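Energy Storage and Grids
Handout 6: Sizing a battery store for a small grid

Course leader: Anca Olteanu
Problem class: Stela Oprea

Reading before the class: your notes from Handout 5 on load curves. Bring a calculator that can handle powers.

6.1 Power and energy

A battery store has two separate ratings. The power rating, in kilowatts (kW), is the fastest rate at which it can charge or discharge. The energy rating, in kilowatt-hours (kWh), is how much it can hold. Newspaper reports often give one figure and leave the reader to guess which is meant. In this course both must be stated, with units, in every answer.

The ratio of energy to power gives the duration: the time for which a full store can run at its rated power. A store of 300 kW and 600 kWh has a duration of 2 hours. The same store run at 150 kW lasts 4 hours, ignoring losses.

The inverse of duration is sometimes quoted as the C-rate. A two-hour store discharges at 0.5C. High C-rates raise the cell temperature and shorten the life of the cells, so the C-rate limit in the maker's data sheet is a design limit and must be checked.

6.2 Usable energy

The energy printed on the data sheet is the nominal energy. The usable energy is lower. Most lithium iron phosphate stores are run between an upper and a lower state of charge, and the gap between the two is the depth of discharge (DoD).

usable energy = nominal energy x DoD

Losses come in twice, once on charging and once on discharging. Round-trip efficiency is the energy delivered divided by the energy taken in, measured over a full cycle. Unless told otherwise, treat the loss as split evenly, so that the one-way efficiency is the square root of the round-trip figure. For a round-trip efficiency of 0.88, the one-way efficiency is 0.938.

Auxiliary load (cooling, control, lighting in the container) is not included in the round-trip figure on most data sheets. It runs all day, including when the store is idle. For small stores it can matter more than the conversion losses.

6.3 Worked case: Tullesero

Tullesero is a valley village with a weak line to the main grid and a solar field on the south slope. The line can carry 300 kW. Evening demand goes above that figure, and the task is to size a store which covers the excess.

Peak demand: 380 kW
Line limit: 300 kW
Excess at peak: 80 kW
Excess energy over the evening: 400 kWh

The excess energy is the area between the load curve and the line limit, found by the strip method from Handout 5. It is smaller than 80 kW multiplied by the length of the evening peak, as demand sits at its highest value for only part of that time.

Take a DoD of 80 per cent and a one-way efficiency of 0.938.

Energy leaving the cells = 400 / 0.938 = 426 kWh
Nominal energy = 426 / 0.8 = 533 kWh

The power rating must be at least 80 kW at the grid connection. The nominal C-rate is then 80 / 533 = 0.15, well inside the limit for any cell type on the course list.

Note the order of the steps. Students often multiply by the efficiency where they should divide. As a check, the nominal energy must come out larger than the energy delivered.

6.4 Ageing

Cells lose capacity through use (cycle ageing) and through time (calendar ageing). The two are added here, although in a real store they affect each other. If the store must still do its job at end of life, the nominal energy is divided by the capacity fraction left at that point. With 80 per cent left, the Tullesero store goes from 533 kWh to 666 kWh.

An alternative is to leave room in the container and add modules later. This lowers the first cost but brings a matching problem, as old and new modules should not share a string. The Nuvine design gets round this with a separate converter for each rack – at the price of slightly higher losses.

6.5 Control

The Bouazza scheme is a threshold rule. When line flow passes an upper set point the store discharges, and when it falls under a lower set point the store charges. The gap between set points prevents rapid switching. The rule needs no forecast and will run on very simple hardware.

The Idbridge scheme adds a day-ahead forecast of solar output. It holds back space in the store for midday generation and gives better use of the panels in May, when output is high and demand is low. It does worse than the threshold rule on days when the forecast is badly wrong.

6.6 Problems for the class

Repeat the Tullesero sizing with a DoD of 90 per cent. State the new C-rate.

Find the auxiliary energy used in a day by a constant load of 2 kW, and express it as a percentage of the 400 kWh delivered.

Sketch the state of charge over one day under the threshold rule, starting from full at 16:00. Mark both set points on a separate plot of line flow.

Written answers go to Stela Oprea before the next class. Show units on every line of working.

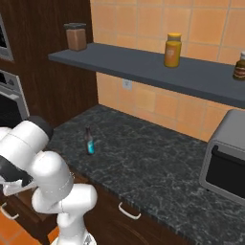 Marks are given for method as well as for the final figure, and answers should be rounded only at the last step.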